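The Mestolgate Memorial

The Mestolgate Memorial is a low granite wall in the village of Mestolgate, commemorating the people accused in the Mestolgate witch proceedings of the late seventeenth century. It stands on a sloping lot behind the former grain exchange, where it was placed after every flatter site in the village had been refused. It is best known for its inscriptions, two of which contradict each other, and for the annual reading of names held there each April.

Background

The Mestolgate proceedings were small by the standards of the period and would probably have been forgotten had the clerk not been so fond of writing things down. The surviving court book runs to 294 leaves, of which a surprising share concerns the price of candles, the seating of the magistrates and a long quarrel over who should pay for the prisoners' bread. The accusations themselves take up less space than the bread.

The first complaint was made by a miller named Huler against his neighbor, a widow whose geese had been getting into his yard. Huler told the magistrates that the geese looked at him in a manner not natural to geese. Within a month the complaint had widened to take in the widow's sister, a traveling bonesetter, two servants from the Desjardins household and a man whose only recorded offense was whistling after dark. Later historians have tried to find a religious or political motive behind the order in which people were named. The order follows the line of the mill stream, house by house, downhill.

Most of the accused were held in the cellar of the grain exchange for the winter. Three died there before trial. Two others were convicted and hanged, and the rest were released in spring, after paying a fee for having been imprisoned. Huler petitioned for damages over the loss of his good name and was awarded a goose.

The Desjardins papers

For a long time the court book was the only known source. This changed when a trunk of letters belonging to the Desjardins family was opened during the sale of their house. The family had hired the two accused servants, and the letters show that the head of the household wrote to the magistrates on their behalf, first politely and then less so. His last letter, which was never answered, asks whether the court intends to return his kitchen staff before Easter.

The papers also cast doubt on the traditional account of the convictions. The court book gives both hangings as taking place on one morning. A Desjardins letter, written by a daughter who watched from an upstairs window, places them eleven days apart. Scholars remain divided, with the supporters of the court book pointing out that the daughter was nine years old, and the supporters of the daughter pointing out that the clerk was frequently drunk, a fact he recorded himself.

Campaign for a memorial

Little was done to mark the events until the village prepared to celebrate its founding. The printed program covered the mill, the flood, the second flood and the visit of a minor governor, and left out the trials altogether. Nkechi Osagie, a schoolteacher who had been using the court book in her history classes, wrote to the local paper to ask about the gap. The paper printed her letter beneath the headline "Reader Has Question."

The replies ran for several weeks. Some correspondents felt that the past should be left alone, in letters that showed a detailed knowledge of it. One man claimed descent from Huler and demanded an apology to the geese. Osagie collected the letters in a pamphlet and sold 600 copies from a folding table outside the post office, and the proceeds became the first money in the memorial fund.

The village council agreed in principle to a memorial and spent the next two years disagreeing about where it should go. The green was ruled out because of the fair, the churchyard because of the church, and the mill because its new owners had plans for a tearoom. The sloping lot behind the grain exchange was offered in the end on the grounds that rainwater collected there and it could not be used for parking.

Design

A competition drew 40 entries. The rules asked for a work that was dignified, durable and difficult to climb. Among the rejected proposals were a bronze cauldron, a larger bronze cauldron, and a fountain in the form of a goose, which came second.

The winning design was by the sculptor Kimie Sasaki, who had visited the village in the rain and noticed how the water ran across the lot. Her wall follows the curve of the old mill stream, now buried in a pipe, and each of the accused is given a section of stone set at the distance their house stood from the next. The sections are not the same width. Visitors often take the widest for the most important person on it, when in fact it marks a turnip field.

The stone came from the Plillum quarry, which had closed by the time the order was placed and had to be persuaded to open again for a week. Plillum granite is gray with a faint pink cast that shows up when wet. Sasaki considered this a benefit. The contractor, who had matched the repairs to a dry sample, did not.

Inscriptions

Each section carries a name, a place of residence and a short line taken from the court book in the accused person's own words, as far as the clerk could be bothered to take them down. The whistler's reads "I know but the one tune." The widow's reads "They are only geese," and has become the most photographed part of the wall.

The dates of death for the two people who were hanged were carved before the Desjardins papers had been fully read. One follows the court book. The other was recut at the last minute to follow the letter, and the money ran out before the first could be changed to match. As a result the memorial supports both sides of the argument, and each side cites it.

A further mistake was found at the unveiling, when a visitor pointed out that the bonesetter's village was spelled in a way never used by anyone. The stone was left alone. Local maps have since begun to adopt the spelling.

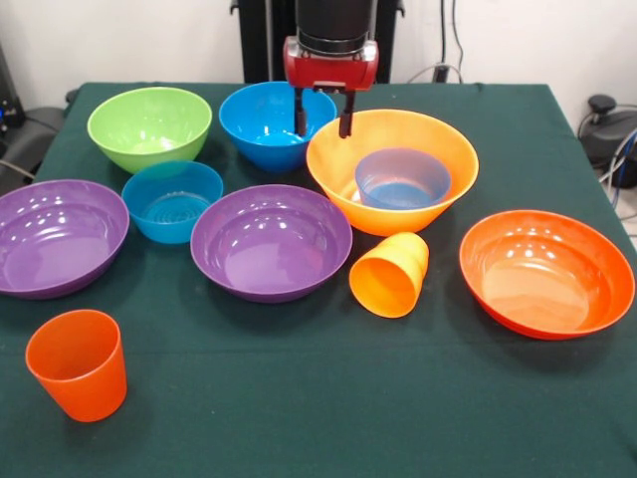

Annual reading

The reading of names takes place on the second weekend of April, a date chosen to fall near the release of the surviving prisoners. Readers are drawn by lot from whoever turns up. Each reads one name and the line that goes with it, and then moves along to stand at that section of the wall until everyone has been read. The ceremony takes less than twenty minutes. The speeches beforehand have been known to take an hour and a half.

Attendance was slight in the first years and consisted mainly of Osagie's former pupils, who came out of loyalty or from an unshaken belief that she was taking attendance. It grew once descendants of the accused began to travel in for the event. The largest gathering so far brought 1000 people to a village with one public restroom, and is remembered chiefly for that.

Descendants of Huler also attend. They were at first asked to stand at the back, an arrangement dropped after genealogists established that, through a marriage two generations after the trials, nearly everyone descended from the widow is descended from the miller as well. The family meal held after the reading is now a joint one. Goose is not served.

Condition and repairs

Drainage has been the memorial's lasting trouble. The lot behaves as the council said it would, and in wet winters the lower end of the wall stands in several inches of water. Moss has taken hold on the north face. One group of residents would like it removed and another regards it as part of the work. Sasaki, asked for her opinion, said that she liked the moss and had not been paid for the original drain.

A survey dated Mar 26, 2019 found that the third and fourth sections had shifted downhill by the width of a thumb, and recommended a new footing. The work was carried out in two stages, with a pause while the buried mill stream was found to be somewhere other than where the plans had it. The stream in fact runs directly beneath the section belonging to the widow's sister, who had told the magistrates that she could hear water under her floor. The court had entered this as evidence against her.

The footing was completed the following year, and a small iron grate now marks the place where the stream can be heard. A proposal to add an explanatory sign is with the council, which has asked for more information about the size of the post.

See also

Mestolgate grain exchange
Mestolgate floods
Plillum quarry
Desjardins papers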